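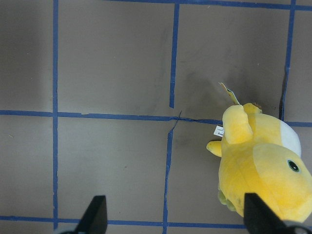 Yoga Govindasamy wants to know if a season ticket still gets you into cup games, and the short answer is no, not any more. Longer answer further down. It was the most asked thing after the last home match so it goes first.

Rusteston RFC – supporters' questions, season just started. Will add to this as more come in.

Do season tickets cover the cup?
League home games only. Cup ties are pay on the gate, but season ticket holders get first go at seats in the Druson Stand. You have until the Tuesday before the match, then they go on general sale. Bring the card. A photo of the card on your phone is fine too.

Why did it change?
Gate money in the cup is split with the visiting side and it got messy working out what a season ticket seat was worth. Zilness asked for their half two seasons back and we couldn't agree a figure. Simpler this way.

How many seats in the Druson Stand?
193. All numbered now. Row F has been renumbered, so if you sat in F12 last year check your card before you turf someone out.

Can I stand on the clubhouse side?
Yes, behind the rail. Not on the bank at the river end, that's shut till the new fencing is in. Hoping for December.

What time do gates open?
Half twelve for a half two kick off. Earlier for the Zilness game, probably noon, will confirm on the noticeboard and the fixtures page.

Is there parking?
80 spaces behind the clubhouse, gone by one o'clock most weeks. After that it's the school field if it's dry. If it's wet the school won't have us and you're on the road – please not across the drives on Mill Lane, we've had letters.

Where do away supporters go?
Anywhere. No segregation, never has been. Away coaches drop at the top gate and park by the tennis courts.

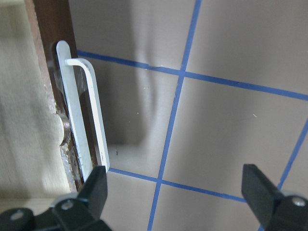 Coaches need to be booked in with the office by the Thursday, otherwise there's no guarentee of a space and the driver ends up doing laps of the town.

Are the Venckus fixtures going ahead?
Home one yes. Away one has moved because their pitch is being drained, new date not fixed. Tickets bought for the original date stay valid. If you booked on the supporters' coach you've been moved over automatically, or ask for your money back, either is fine.

Will there be a second team this year?
Yes, every other Saturday to begin with. Free entry. Kick off is the same time as the firsts, so when both are at home the seconds play on the back pitch. No seating round there, bring something to sit on if you need it.

My lad is 15, can he train with the seniors?
Not with the seniors, no. Colts train on the same night, an hour earlier, and he'd be welcome. Gumshield, studs, water bottle. First two sessions cost nothing, after that he needs to be registered before any contact work. Forms from the office, and a parent has to sign.

Do girls' teams train here?
Under 12s, 14s and 16s, Sunday mornings. The 16s are short of props and hookers. If you've never played that's fine, most of them hadn't.

How does the match draw work?
Buy a number at the gate or the bar before half time. Winner called at the final whistle. You don't have to be there but you do have to claim within a month – one from last season rolled over and went in the floodlight pot.

Speaking of which, when are the floodlights back?
Three of four working. The fourth needs a part. Training is fine under three, evening matches aren't, so expect afternoon kick offs until its sorted.

Who owns ticket 2080?
Still unclaimed from the summer raffle. Green ticket. Prize is in the office and is taking up a shelf. If it's yours come and get it.

Can I bring my dog?
On a lead, clubhouse side, yes. Not in the stand.

Is food on all match?
Burgers and chips from one till twenty minutes after the whistle. Veggie option as well, does run out. Bar takes cards, the food hatch is still cash only.

What happens if a game's called off?
Pitch inspection is nine in the morning. If it's off it goes on the website first and the answerphone after that. Please don't ring the groundsman at home. League tickets bought on the day carry over to the new date, keep the stub.

I've lost my season card
Replacements from the office, bring some ID. Takes a week. You'll get a paper slip to use in the meantime, don't lose that as well.

Anything not covered, email or collar one of us at the bar after the game.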